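The Quiet Return of the Night Class

Enrollment in evening courses at the Pudalham Institute reached 1,141 this spring, up from 976 a year earlier.

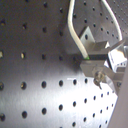 Much of the growth has come from adults over 50, many of them enrolling for the first time since leaving school. Bookkeeping and conversational Italian remain the largest courses. Local history, withdrawn in the past for lack of interest, resumed in March with a waiting list.

Giorgia Santoro, the institute's director of continuing education, attributes the change to shorter terms. Courses that once ran through the winter now last 20 evenings, and fees may be paid in 3 installments. "People will commit to something they can see the end of," she said.

Staffing is the principal difficulty. Ottavio Fontana teaches bookkeeping on Thursday evenings after a full day at the Jarnov offices, and two of his colleagues — both close to retirement — have asked for lighter schedules. The institute expects to advertise for new instructors before the fall term. Applicants will need trade experience, though a teaching certificate is no longer required.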